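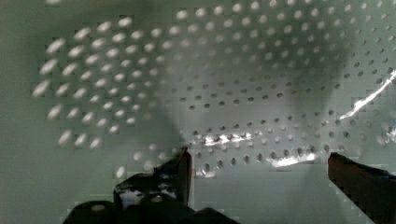
Text by Lucimara Lins, checked by Meinir Gough
Revised 10/26/26

Section 2. Connecting the Plidham filter under the kitchen sink

Please read this section to the end before you open any pipe. The work is not difficult, but the water must stay closed for all of it, so fill a kettle and a bucket first. The section is for the filter with one cartridge. If your housing has two cartridges side by side, go to Section 4.

What you need
One adjustable wrench, the plastic housing key from the carton, a flashlight, old towels, a low dish for drops, and a drill with a small bit for the bracket. The thread tape is in the same bag as the screws.

Preparing the cupboard

1. Take everything out of the cupboard under the sink. Wipe the floor of the cupboard and let it dry, so that you will notice a new drop later.

2. Find the cold water valve. Turn it clockwise until it stops. Do not use force with an old valve. If it will not close, use the main valve of the home.

3. Open the cold side of the faucet and wait until no more water comes. Leave it open.

4. Hold the bracket against the side wall of the cupboard. Under the housing there must be enough free space for the cartridge to come out downward. Mark the holes with a pencil.

Caution: Look at the other side of the wall before drilling. Check for cables and pipes, and be sure that your screws are shorter than the panel is thick.

5. Fix the bracket with the screws. Hang the filter head on it, with the arrow pointing toward the faucet. 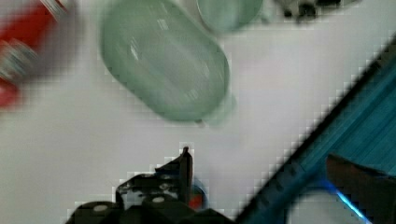

Maddocks Household Manuals, Issue 31

Connecting the hoses

6. Put the dish and a towel below the cold valve. Loosen the faucet hose with the wrench. A little water will run out - this is normal.

7. Wrap the tape three times around the thread of the filter inlet, in the same direction as you will turn the nut. Do the same on the outlet. Do not put tape on the valve if the hose has a rubber washer.

8. Connect the short hose from the valve to the inlet, and the faucet hose to the outlet. Tighten by hand, then one quarter turn with the wrench.

Note: The short hose must make a soft bend. If it is folded, order the longer one, part 483, from your Wondeo dealer.

9. Unpack the cartridge and remove its plastic film. Push it into the head with the flat end up. Check that the black ring lies in its groove, and screw on the housing. Use the key only for the last part of the turn.

First filling

10. Close the faucet. Open the valve slowly, half a turn, and wait until the sound of filling stops. Then open it completely.

11. Look at each joint with the flashlight. Dry it with paper and look again. If paper becomes wet, close the valve, release the pressure at the faucet and tighten the nut a little more.

12. Let cold water run for ten minutes. It may be gray or cloudy in the beginning. Do not drink this water. You can give it to garden plants.

Caution: Connect the filter to cold water only. Hot water damages the housing and the cartridge.

Changing the cartridge
The cartridge is made for 1,047 gallons or six months, whichever comes first. Write the month of installation on the label with a permanent pen. A filter installed in May needs its new cartridge in November, also if the home was empty in summer.

If the flow is weak from the first day, check that the valve is fully open and that the film is removed. For other problems see Section 5.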